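Accueil | Métiers | Rencontres | Archives | Contact

Rencontres / Savoir-faire

« Une reliure se juge à l'ouverture »

Elle répare des livres à Lonmont depuis neuf ans, dans un ancien dépôt de grainetier dont elle a gardé les tiroirs. Avant, elle tenait les comptes d'une entreprise de transport. La reliure est venue par un cours du soir, puis par un stage à l'atelier Lacerda, où elle est restée plus longtemps que prévu.

« Je ne cherchais pas à changer de vie, dit-elle. J'avais un dictionnaire de mon grand-père dont le dos partait en morceaux et je voulais savoir le recoudre. Je l'ai raté, d'ailleurs. Il est toujours raté, je le garde à l'atelier. »

Les commandes viennent surtout de particuliers : livres de cuisine, missels, albums de famille, quelques thèses. Les bibliothèques représentent une part plus petite, mais régulière. Celle de Stundedham lui a confié en avril un lot de registres paroissiaux, presque 300 pages chacun, avec des coutures reprises à des époques différentes. Elle a commencé par tout démonter, cahier par cahier.

« Les réparations anciennes posent souvent plus de problèmes que l'usure. On trouve de la colle de bureau, du ruban adhésif, une fois du mastic. Il faut enlever tout ça sans emporter le papier. Sur certains volumes, j'y passe quatre jours avant de toucher à la couture. »

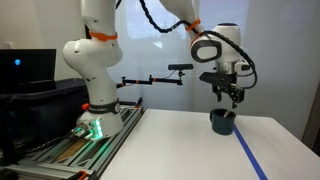 Bras blanc sur son rail, voyants verts allumés à la base.

Elle travaille à la colle d'amidon, qu'elle prépare le matin en petite quantité. Le cuir lui vient de la maison Bandlow, par peaux entières. Les prix ont monté et elle propose plus souvent la toile, que ses clients acceptent assez bien — « à condition de leur montrer un échantillon, parce que le mot leur fait penser à un torchon ».

Sur ses tarifs, elle répond sans détour. Une réparation simple coûte parfois plus cher que le livre, et elle le dit avant de prendre la commande. Certains repartent. D'autres reviennent des mois après, avec le même livre dans le même sac.

Elle n'a pas d'apprenti. Elle en a eu un, parti s'installer à son compte, et voudrait recommencer. « Il faut du temps pour montrer. Quand j'ai cinq livres en retard, je ne montre rien, je couds. »

Les registres de Stundedham doivent être rendus à l'automne. Il lui reste les gardes à poser et un fermoir à retrouver.

Propos recueillis le mardi 29 juin 2021

Nous écrire | © Tous droits réservés | Haut de page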